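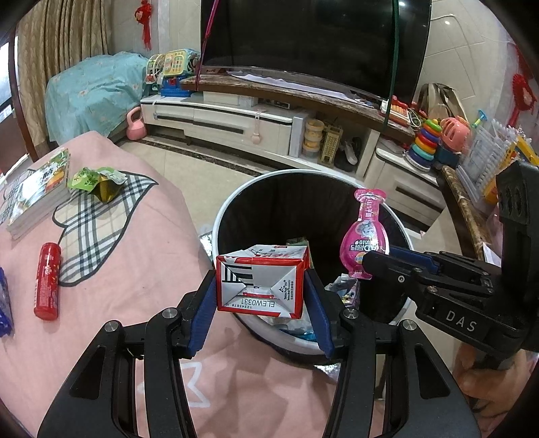
Katalin Major wrote back after the dry run that the talk spends too long on fiber yield and gets to the sorting line too late. She asked for the plant numbers by slide 4. The order below follows her note.

Slide 1. Title. Leave it up while people sit down. Drink cartons in mixed household waste: capture, sorting, pulping.

Slide 2. Scope. Bandville district only, household collection. Offices and schools are on a separate contract and are left out. Say this early, it was the first question last time.

Slide 3. Material. A shelf-stable carton is mostly paperboard by weight, with polyethylene layers and a thin aluminum layer. Chilled cartons normally have no aluminum. The paperboard is long-fiber and worth recovering. The plastic and foil come out of the pulper together as one reject stream. Don't go into the chemistry.

Slide 4. Plant numbers. The Ratham line was sampled over 18 shifts. 1,081 cartons were pulled by hand from the residue belt, meaning cartons that had passed the optical sorter and were on their way to disposal. Each was logged by condition: flat, part flat, full shape, nested inside another item. Pause here. The table is dense and the back rows will need time to read it.

Slide 5. Why cartons are missed. The optical unit reads the surface. A carton under film is read as film. A carton with liquid left in it is heavy, and the air jet drops it short of the splitter. Flat cartons behave like paper on the ballistic separator and leave with the flat fraction. Point to the second column when saying this.

Slide 6. Flattening. Household advice conflicts. Collection crews want cartons flattened to save truck volume. The Ratham operators prefer them in shape. Kushnir, who supplied the separator, set the deck angle for containers, and the setting has not been changed since startup. Do not take a side. Show both columns and move on.

Slide 7. Pulping. Batch pulper at Briscombe, 30 minutes per batch, water at 50 °C. Caps left on are screened out with the rejects. Moisture in the incoming bales is the main source of error in the yield figure. Vibeke Oddsson has the bale tests if anyone asks for them.

Slide 8. Limits. One plant, one season. Nothing from December, when the belt load is different. Condition was judged by eye by two loggers and cross-checked on a single shift. Preben Hedegaard thinks the nested category is undercounted, and he may be right.

Slide 9. Next steps. Repeat the sampling with the deck angle lowered. Ask the district to hold its leaflet until the results are in. Skip this slide if time is short.

Questions. Expect one on deposit schemes. Pass it to Blažena Halás. Cost per ton is not cleared for release, so refer to the written report. Slides go to Kaj Bech by Wednesday.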